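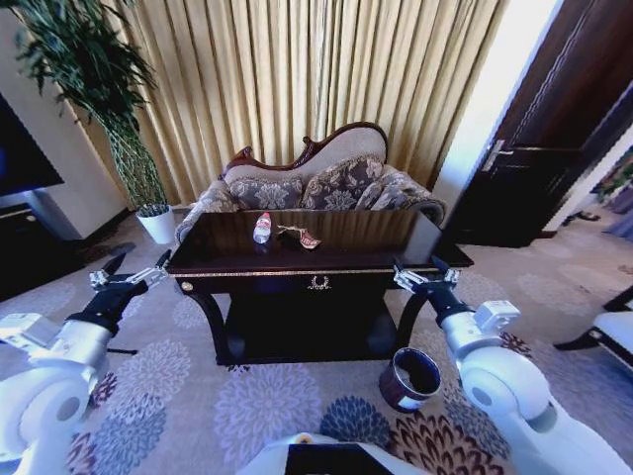
Dark console table with gold trim and a glossy top.

Finish care: cleaning and waxing high-gloss tables

Members ask most often about cloudy patches on dark polished tops. The usual cause is a buildup of old product. Silicone sprays and paste wax do not bond well to each other, and each new coat traps dust in the one under it.

Start with a dry cotton cloth and remove loose dust along the grain. Mix 2 teaspoons of mild dish soap into a quart of lukewarm water, wring the cloth until it no longer drips, and wipe one section at a time. Dry each section before moving on. Skip the soap step on shellac that has started to crack – water gets under the film and lifts it.

If the haze remains, test odorless mineral spirits on a hidden spot for 20 seconds. Color on the cloth means the finish is soft or the surface has been tinted, and the work should stop there. A clean cloth or a yellow-brown residue means old wax is coming off as intended.

Apply new paste wax thinly. Melina Athanasiadis, who ran the August bench session, uses Bikska clear on dark finishes and buffs after 20 minutes. Tinted wax hides fine scratches but collects in carved detail and along metal trim. Brass polish should be kept off the surrounding finish entirely; mask the edge with low-tack tape, or leave the metal alone. Gilded ornament gets a soft dry brush and no polish.

White rings are moisture in the finish and often fade without treatment. Black rings have reached the wood and need a refinisher.

Orla Mac Carthaigh has updated the Cindum product chart, which lists solvents and drying times for 916 waxes and polishes. Printed copies are at the front desk, limit 2 per household. The next bench session covers veneer repair and starts at 6:30 p.m.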